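Edlow Two-Finger Gripper, Long Reach Kit

In stock. Ships from our Lanwood shop with two fingers, a mounting plate, the wrist camera bracket and a bag of spare screws that somebody will lose by August (I lost mine in a week).

I'm Emmett Whitlock and I write most of the pages on this site, so if you've bought anything from us before you know I don't list a gripper until I've had it on an arm and made a mess with it. This one I've been running next to the De Haan parallel unit, same arm, same controller, and I've had a great time with it. Long fingers, a decent opening, and it goes on with four bolts — no adapter ring, no hunting for the odd-sized wrench!

Most of my testing is dull stuff like closing on a block over and over. But I also like to set out things with awkward shapes, because that's where grippers start to show their personalities. Round tins with lids are a favorite of mine. They roll if you nudge them on their side, the lid is wider than you think, and a printed surface shows every scratch you put on it. Candlesticks are the other one, tall and skinny with a wide foot, and you have to decide if you're going for the shaft or the cup before you even start moving.
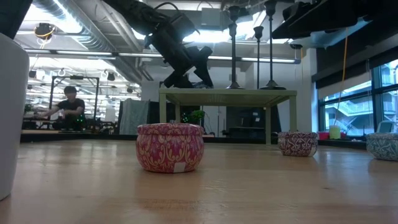
De Haan owner in the comments for the older version of this kit: I tried both on tall narrow parts and went back to the De Haan. The Edlow closes faster but I had to slow it way down near anything that tips. If you've got a lot of candlestick-type shapes, budget some time for tuning.

Fair enough, and I'd say the same. Out of the box the closing speed is set too high for my taste. I brought mine down to 40 percent for anything tall and left it at 70 for tins and boxes, and I haven't touched either number since. You change it from the controller's settings page, second tab, and it remembers after a power cycle (the old one didn't, and I complained about that for most of a year).

Now, the camera. The kit comes with the bracket only, so you pick your own. I used the small Trirareck wrist camera, which we also sell, and I'd go with that one again. It plugs straight into the arm's cable run and starts up in nearly 20 seconds. What I care about with a wrist view is having both fingertips in it with the jaws open, with enough room between them to line up on something. With the bracket in its lower hole you get that. With the upper hole you get more of the area ahead and less of the fingers, and I found myself guessing at the last bit of the approach.

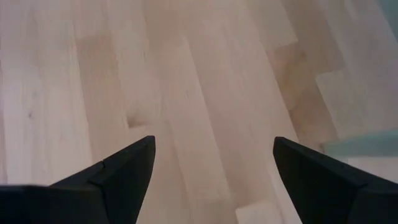

Dark fingers are a pain for my setup, wrote Hollis, because the auto exposure keeps chasing them and the background goes pale. Any chance of a lighter set?

There is! Edlow makes the same finger in light gray, same shape, same screws, and we can swap them in before shipping if you put a note on your order. I'd try locking the exposure first, though. Point the camera at whatever surface you'll be working over, let it settle, lock it, then bring the fingers in. That took care of most of it for me and it's free.

A few things I'd want to know before buying. The gripper is louder than the De Haan on opening, a sort of zip. The cable exits on the left side, so check your last joint if you rotate a lot. And the fingers are long enough that you need to think about what's beside the part as well as the part. I set a keep-out zone for anything with an edge sticking up and gave it more margin than I figured I needed.

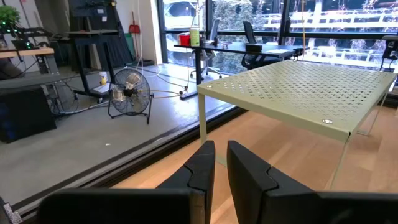

Finger swaps are easy, two screws each, and I've got it down to the time it takes the coffee to drip. After a swap, run the homing routine from the controller again or your zero will be off and you'll blame the camera, like I did.

Price is $400 with the bracket. Light gray fingers are the same price if you choose them up front. Spare fingers are sold in pairs, and the Trirareck camera is on its own page under Cameras. If you're stuck between this and the De Haan, send me a list of what you're picking up and I'll tell you which one I'd put on.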